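Speaker notes: Moving a closed life block, the Drullholm to Nurkilley transfer
Session length 40 minutes, questions at the end

Opening. Introduce the subject as a portfolio transfer between two mid-size life insurers. No new business is involved. The block closed to new policies years before the sale and consists mostly of endowments and whole-of-life contracts with guaranteed rates.

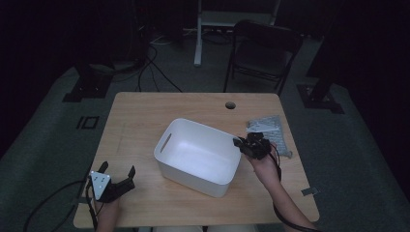

Venkatesh Venkataraman
Head of Portfolio Transfers, Sastry Advisory

Slide 2. Why Drullholm sold
Guaranteed rates on the block were set when long bonds paid far more. Capital held against those guarantees could not be used elsewhere. Management looked at reinsurance first. The quote from Budo Re covered 75 percent of the longevity risk and none of the lapse risk, so the capital relief was partial. Say this slowly, people confuse the two.

Slide 3. The bidders
Three parties signed confidentiality agreements, two made offers. Nurkilley was the lower bidder on headline price but accepted the reserves as stated, with no adjustment after closing. The other offer had a clawback running to the second June after completion. Drullholm's board put a value on the clawback and the ranking reversed. Show the table, do not read it out.

Slide 4. Data condition
This took longer than pricing. The policy records sat on two administration systems. Field definitions differed – "paid-up date" meant the last premium received on one and the first premium missed on the other. The buyer's actuaries found it in the second sample. Records were frozen and reconciled on 2025-03-22, and no manual changes were allowed after that without sign-off from both sides.

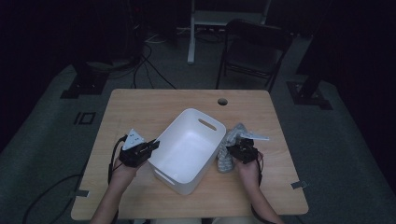 Storage bin on a table.

Slide 5. Policyholder notice
Every policyholder received a letter, a summary of the independent actuary's report and a form for objections. Points to make:
The letter went through 74 drafts. The final one fits on two pages.
Objections were few and mostly concerned bonus rates after transfer.
Returned mail was the larger problem. Budget for address tracing before you print.

Slide 6. What happens to bonuses
The with-profits fund stays ring-fenced. Nurkilley may charge expenses to it at a fixed rate per policy, rising with an agreed index. Any excess falls on shareholders. If asked about the estate, say distribution follows the scheme document and go to the backup slide.

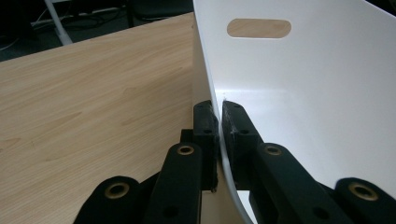

Slide 7. Service after transfer
Drullholm staff keep handling claims under a service agreement. Either side can end it with 30 days' notice in the event of a data breach, otherwise at the annual review. Phone numbers stay the same. Payment dates stay the same.

Questions. Likely first one is tax treatment for the seller. Refer to the handout, section four.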